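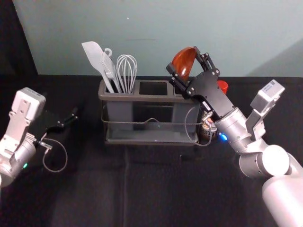
Lolletti sells its fingers for $474 a pair, and Bresia wants $2486 for a gripper that closes a little more softly. Our June comparison at the Gough workshop gave each of them 28 tries at putting away kitchen tools. Spoons went fine. The ladle, orange-brown and glossy, was the one that ended friendships: held upright over the right-hand compartment of the caddy, it likes to swivel in a parallel grip – slowly, like a guest looking for the exit.

The cheap fingers managed 20 clean drops. The costly ones did one better, which works out to a very expensive ladle. Vandier, whose controller ran both arms, blames the cable loops. Bresia blames the ladle.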